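Home | Products | Hire | Support | FAQ
Category: Buying and budgeting

How many grippers should we order?
Order 2 per operator. A Rollotix hand-held pair costs $790, markers included.

Do we need a dedicated room?
No. Ordinary desks are fine. Allow for a spare cable and a place to store the pair.

What else should go in the budget?
Replacement marker cards are $76 a set. Freight to regional centres is extra.

Can we hire before we buy?
Yes. Ask Glykeria Xenos for a quote by the end of September.

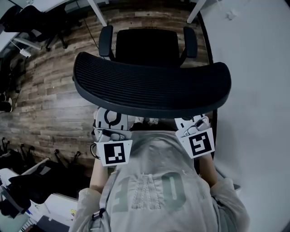

Hand-held grippers with marker cards, one in each hand.

2 comments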